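Workcell Maintenance Technician (fixed term, part-time)

Navickas invites applications for the post of Workcell Maintenance Technician at its Zallness site. The appointment is for 18 months at 30 hours per week.

The postholder will look after the Clendutar cell, a single arm working over a table with a round tray and small bins, together with its simulated counterpart. Both must be kept in the same state of adjustment.
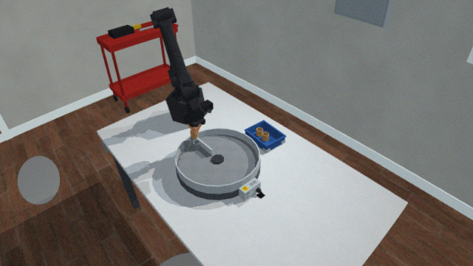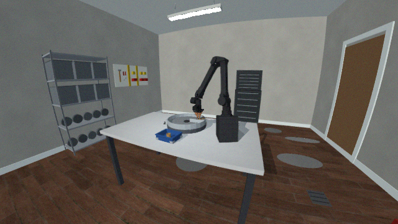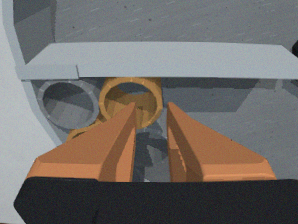 Clendutar cell, simulated views

Duties include checking the gripper fingers for wear and alignment, resetting the height of the wrist above the tray, replacing cables, and entering every change in the Jurnar maintenance log. The cell is taken out of service for 2 hours each week for this work.

Applicants should hold a recognised qualification in mechanical or electrical maintenance and be able to read wiring diagrams. Experience with simulation software is desirable. Training in the isolation procedure will be given before any unsupervised work.

Applications, comprising a covering letter and a CV of no more than 10 pages, must reach the Zallness office by 24 January 2026. The post begins in April.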